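Workshop notebook – Vondley site, finishing bay
June 16, 2024

Purpose of entry: to record the results of the powder coat adhesion trial on the Heywood order and the change to the pre-treatment rinse.

The trial panels were coated in two lots. Lot A followed the existing procedure. Lot B received a longer alkaline clean and a second rinse in deionised water before drying. All panels were cured on the same oven program, and the oven log has been filed with the batch sheet. Colour match against the customer's standard was acceptable for both lots under the inspection lamp.

Cross-hatch testing was carried out on 29 panels. Lot A showed flaking at the cut intersections on 7 of them, mostly near the lower hanging edge, where rinse water tends to collect. Lot B showed no flaking. The grey primer from Rovico was used throughout and is not considered to be a factor at this stage.
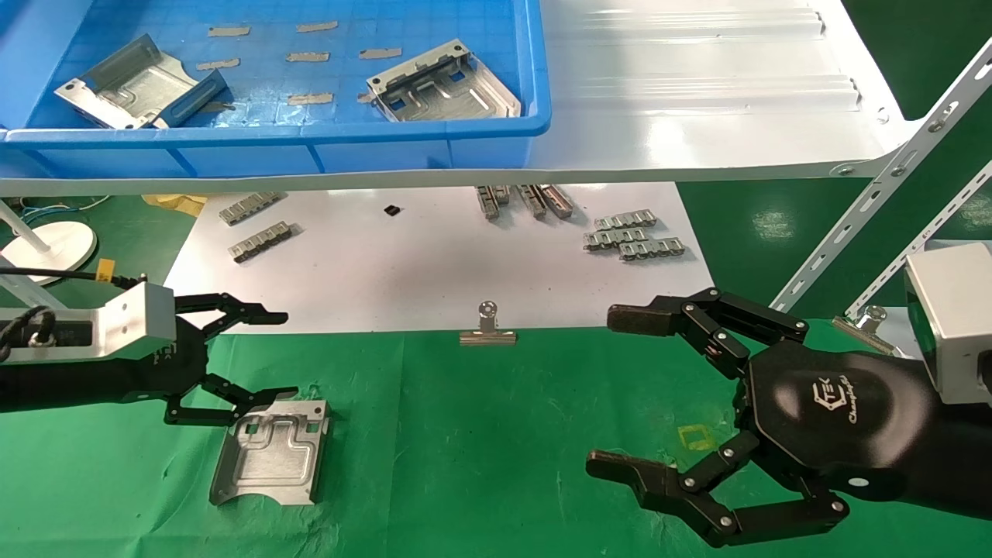

Conductivity of the first rinse tank was above the limit at the start of the shift and again before the second load. The tank was drained and refilled. The meter reads slightly high against the reference solution – some 2 per cent – and is to be recalibrated before any further figures are entered in this book.

Colleagues are asked to follow the Lot B procedure for all Heywood work until further notice. The longer clean adds eight minutes to each load, and the hanging schedule has been adjusted accordingly. The old instruction sheet has been removed from the wall beside the wash line.

Outstanding: salt spray results from the Drultska laboratory, expected in October. Replacement nozzles for the lower spray bar are still on back order. The film thickness readings for Lot A, rack 8, were not legible on the batch sheet and must be taken again.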